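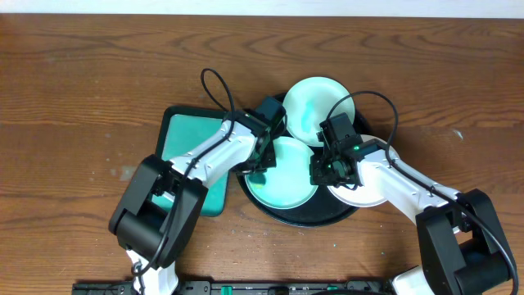 The lymphoma support group at the Chiriac Clinic is back for the fall, and if you have been meaning to come and never quite got around to it, November would be a lovely month to start. We meet at 5 in the afternoon in the family room on the ground floor, and we always eat something together before we talk. It's nothing fancy, a few round plates on a black tray and whatever people felt like baking, but I do think it is easier to ask a hard question when you have a bit of cake in front of you! Please don't feel you have to bring anything, especially if you are in the middle of treatment and the smell of an oven is the last thing you want.

Our topic this time is getting through the months after chemo, when the appointments thin out and everyone assumes you feel wonderful. One of the nurses from the Tendov day ward will talk about tiredness, infections and when a fever means you should call (sooner than most of us do, I'm afraid). She will also go over blood counts, so bring your last results if you would like help reading them. There will be plenty of time for questions, and partners and grown children are very welcome.

Now for some happy news. The Stamudon walk raised $600 for our travel fund, which pays for gas and parking on treatment days. We had 68 walkers, several dogs and one very determined toddler, and I am still finding paper numbers in my car. The fund covered over 178 rides last year, and it is open to anyone being treated at Chiriac or at the Dodel Street office. Forms are at both front desks, and they are only a page long.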